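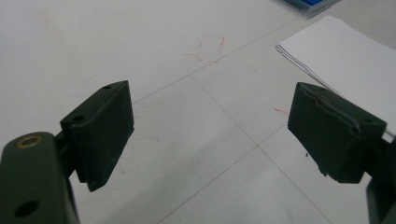

Hand-held gripper comparison

A hand-held gripper comparison is a bench test in which two or more grippers, carried by a person instead of mounted on an arm, are put through the same set of small handling tasks. It is used to choose finger pads, jaw shapes and camera positions before any of them are fitted to a robot. The method is also called hand trialing, a term found mostly in workshop notes.

Background

Early versions of the test were run with one gripper at a time. The two-handed form came into use at the Dillberg workshop, where the first set of rules was written down in July under the name Skonerer protocol. The present revision is dated 11/14/25. It kept the original task list but changed the way pads are scored for wear.

Equipment

The protocol calls for 2 grippers of the same build, a flat white work surface, a shallow tray and a set of light objects. Each gripper has a pair of facing jaws. Pads are attached with screws so that one can be changed without taking the whole finger apart. A camera may be placed on the gripper itself, at the head of the operator, or both. The gripper view shows the pads and the contact area closely but little else. The head view takes in both hands and the table, and is the one used to check the order of events when two recordings disagree.

Procedure

The operator holds one gripper in each hand. In the placing task, one hand carries a small object to the tray while the other stays open until it is needed. In the transfer task, the object is passed from one pair of jaws to the other above the table.
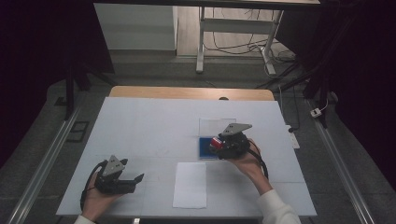
Two hand-held grippers in use, the right one holding a small red object above a blue tray.

A full series has 588 trials, split into 4 blocks. The grippers change hands after the second block, so that a strong or weak hand does not count for or against a particular pad. A dropped object is recorded as a failure even if it lands in the tray. Trials stopped by a snagged cable are repeated and left out of the count.

Pad wear

Pads are inspected between blocks - more often if a slip has been recorded. Chipping along the top edge is scored separately from damage to the inner face, which is the part that touches the object. A pad with a rough or split edge may stay in service while its inner face is sound. The Durán pad, a block type with a flat face, is rated for 2,000 closures under the protocol and is then replaced whatever its condition.

Limits

Results depend on the operator. A person corrects a poor grip without thinking about it, and a pad that does well in the hand may do worse on an arm running at fixed speed. For this reason the Skovalberg variant adds a short series on a mounted arm, using the same tray and the same objects. Scores from the two series are listed side by side and are not averaged.

See also

Finger pad
Parallel gripper
Wrist camera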